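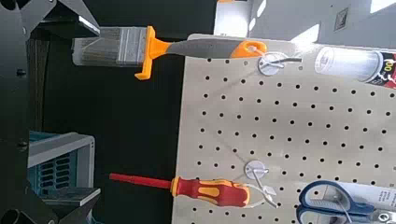 Our project was a tool wall for the shared workshop on the ground floor of the Bistau building, and the brief we were given ran to one sentence: people should be able to find things. Before we began, the method was a drawer. You put your hand in and hoped. We chose pegboard over a second drawer on the grounds that a board can't be shut with the mess still inside it. The paintbrush was the first thing to get a permanent hook, as it has a hole in the end of its orange and grey handle and so needed no thought from us. The screwdriver with the red shaft needed a good deal more, and got a hook that goes round the handle.

Choosing the hooks took up most of August. We compared two kinds from the Jorner catalogue and bought the one with a round base, after the other kind came away from our test panel whenever a door closed. The supplier's minimum order was 200. We have hooks.

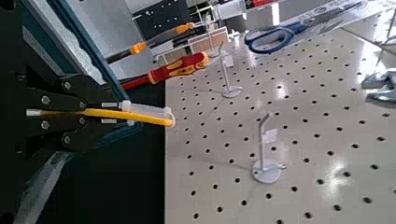
The next question was who decides where a tool lives. Our first plan sorted everything by trade, with painting at one end and electrical at the other, and lasted until we had to place the scissors, which belong to every trade and were claimed by all of them. The second plan sorted by how often a thing is borrowed. For this we kept a borrowing sheet for 4 weeks and collected 461 entries, a fair number of them reading only "the usual".

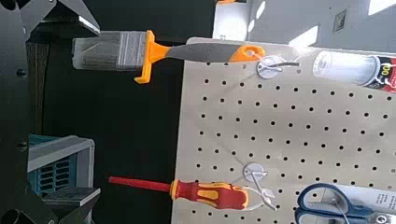 Long tools caused the most argument. Hung near the side of the board, they stick out past it, and half the group felt this looked unfinished. The other half pointed out that anything sticking out is easy to grab, and also easy to walk into. We left it alone and wrote the walking-into part under Risks.

Outlines painted behind each tool were in the original proposal to Trukus, who lent us the room. We dropped them when the positions changed for the third time.

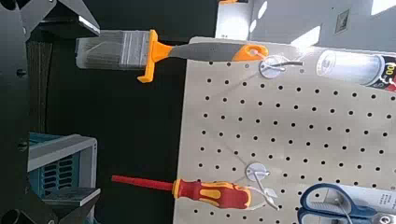

Page last changed: 10/5/24

Remaining work

The Manolakis shelf still has to be emptied and its contents given hooks or thrown out. Tubes and cartridges won't hang from anything we own, so they need a ledge. We also owe the workshop a printed plan of the board, to be fixed up beside the door once the group agrees on which way up it goes.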